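Sinéad Ó Néill started on the arm in her spare room and moved it to the Rafferty workshop in April, when it outgrew the desk. She calls it Wanach. She wants it to work a kitchen by itself, beginning with the microwave.

"Everyone asks about the motors," she says. "Most of my evenings go on the gripper. I'm on version 5 of the bracket."

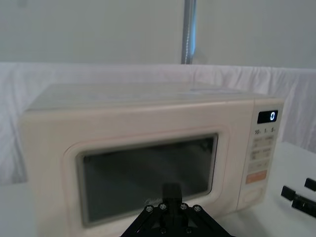

Buttons were harder than she expected. Press too lightly and nothing registers. Press too hard and the whole oven slides back on the table. She logged 2600 presses before she trusted the numbers, and she wants 3000 before she touches the door.

Ailbhe Nic Giolla, who shares the bench, wrote the code that reads the display. "Glare is the main problem," she says. "We hung a white cloth behind everything and that helped a bit."

The next job is the cable routing at the wrist. Ó Néill has the parts on order.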